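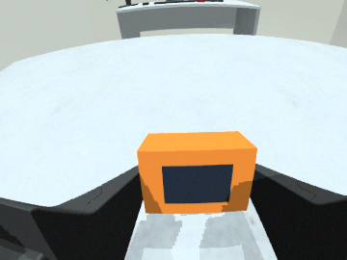 Beltotberg Depot, Building 2
Storage and Packing Area: Monthly Inspection Checklist
Period: November
Form revision: 6

Mark each item S (satisfactory), A (attention needed) or N/A. An item marked A must have a comment. Anything marked A for two periods in a row goes to the site manager.

1. Floors and walkways

1.1 Main aisle clear to full marked width. S
1.2 Floor surface free of cracks, lifted edges and spills. A
Comment: Concrete has broken away along the expansion joint between bays 4 and 5. The gap is 300 mm long and catches the front wheels of pallet jacks. Cold patch applied in the spring has come out. Needs a proper repair with the joint re-cut.
1.3 Yellow line marking legible. S
Comment: Worn at the turning point near door 3, still readable. Repaint at the next shutdown.
1.4 Mats flat and not curling. S
1.5 Drain covers seated. S

2. Racking

2.1 Load signs fitted at the end of each run. A
Comment: Sign missing from run C. The holes are there, the sign is not. Replacement to show the current bay rating of 2,017 kg, as the previous one predated the beam change.
2.2 Uprights free of visible damage. S
Comment: Scrape on the aisle face of upright C7, paint only. Measured with a straight edge and within tolerance.
2.3 Beam safety clips in place. A
Comment: Two clips missing on the second level of run D. Fitted from spares during the inspection. Item stays at A so that it is looked at again next month.
2.4 Base plates anchored. S
2.5 Stock stable, no overhang past the pallet edge. S
2.6 Heavy items stored between knee and shoulder height. A
Comment: Cartons of Wurex hinge stock have crept up to the top level again. These are 22 kg each and are hand picked. Move to level 1.

3. Packing benches

3.1 Bench height suits the task. S
Comment: Fixed benches measured at 922 mm from floor to top.
3.2 Bench tops free of splinters and sharp edges. S
3.3 Knives have retracting blades. A
Comment: One fixed blade knife found in the drawer at bench 3. Removed. The same type was removed in August, so the supply cupboard should be checked too.
3.4 Used blade container present and not overfull. S
3.5 Tape machine guard fitted and interlock working. S
Comment: Interlock tested by lifting the guard with the machine running. Stopped at once on three tries.
3.6 Cords clear of the walking side. S

4. Electrical

4.1 Switchboard door closed and access clear for one metre. A
Comment: Empty totes stacked in front of board 2. Moved during the inspection. Floor should be hatched.
4.2 Portable equipment tags in date. A
Comment: Out of date on the Pongsiri label printer, asset 223. Taken out of service until tested.
4.3 No power boards plugged into other power boards. S
4.4 Safety switches push-tested. S
4.5 Light fittings working. S
Comment: One tube flickering over bay 6. Logged with maintenance.

5. Fire and exits

5.1 Exit doors open freely from inside without a key. S
5.2 Exit signs lit on mains and on battery. A
Comment: Sign over door 4 went out eleven minutes into the battery test. Replace the battery pack and repeat the test.
5.3 Extinguishers in place, pin and seal intact, gauge in the green. S
5.4 Hose reel access clear. S
5.5 Evacuation plan posted and current. A
Comment: Plan at the east door still shows the old mezzanine stair.

6. Chemicals

6.1 Safety data sheets available at point of use. S
6.2 Decanted containers labelled. A
Comment: Spray bottle under the sink labelled "cleaner" only. Contents believed to be Flerniveo degreaser, but this could not be confirmed. Bottle set aside for disposal.
6.3 Spill kit complete. S
6.4 Eyewash flushed and dated. S

7. First aid and amenities

7.1 Kit stocked to the list inside the lid. S
Comment: Short one packet of medium dressings, topped up.
7.2 First aider names on the notice board. S
7.3 Drinking water available. S

Actions carried over

1.2 Joint repair. Second period at A. Referred to the site manager.
2.6 Hinge stock. Second period at A. Referred to the site manager.
5.5 Evacuation plan. New, due before the next inspection.

Inspection started 7.40 am, finished 9.15 am. File the signed copy in the office and pin one copy to the board beside the time clock.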